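Before you start, clear yourself a bit of table and put the kettle on if you like, as none of this needs hurrying. These pages cover the two pieces you'll use most in the Trasar kitchen set: the small flip-top container and the water filter pitcher. The spare seals and the cleaning brush have their own sheet, number 1685.

## 4. Getting the flip-top container ready

1. Stand the container on a level table, well in from the edge, and turn it so that the hinge is at the back.
2. Hold the body steady with one hand and lift the lid with the other. Keep going until the lid stands upright by itself.
3. Wash the inside with warm water and a drop of washing-up liquid, rinse it twice, and leave it open to dry. 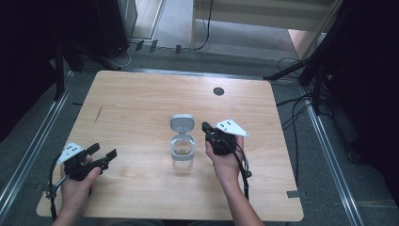 4. Run a dry cloth round the rim before you fill it. Crumbs and grains of sugar love to settle there, and a lid that closed beautifully in the shop will start to feel gritty and cross within a week.
5. Fill it to a finger's width below the rim, then press the lid down until you feel it catch.

**Note:** Izzati Subramaniam, who wrote the first version of this guide at our Flirkham workshop, always kept her container for loose tea and swore by leaving it open overnight after washing. We've tried it both ways and she was quite right, so do give it the night if you can spare it.

**Caution:** Please don't pour boiling water into the container. The clear plastic will cloud, and clouding can't be polished out.

## 5. Setting up the water filter pitcher

You'll want to be near the sink for most of this, and then back at the table for the last part.

1. Take the lid off the pitcher and lift out the reservoir. Wash both, and the clear lower body too, with a soft cloth. Scouring pads leave scratches that show terribly once there's water behind them.
2. Soak the new Kahraman cartridge in a bowl of cold water for up to 33 minutes. A few bubbles are nothing to worry about.
3. Put the reservoir back, then push the cartridge down into its seat with your thumb. It should sit straight and feel firm.
4. Fill the reservoir with cold tap water, let it run through, and throw that water away (houseplants are very glad of it). Do this 2 times before you drink any.
5. Replace the lid and carry the pitcher to the table, one hand on the handle and the other supporting the body.
6. To try the pour, tilt it gently over a glass and go slowly. A very full reservoir will slop unfiltered water over the lip if you tip it too far.

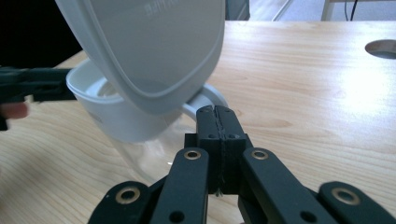
*Fig. 5: The pitcher tilted slightly to the left, with the handle on the right.*

**Note:** If the water is slow to come through, lift the cartridge out, give it a good swish in a bowl of cold water and seat it again. If it's still slow after that, the Colent helpdesk will happily talk you through it; have part number 3261 to hand when you ring.

**Caution:** Don't put the lid or the reservoir in the dishwasher, even on the cool setting.

The cartridge wants changing when the taste starts to go off. Pencil the month inside the back cover of this guide, where there's a little table for it.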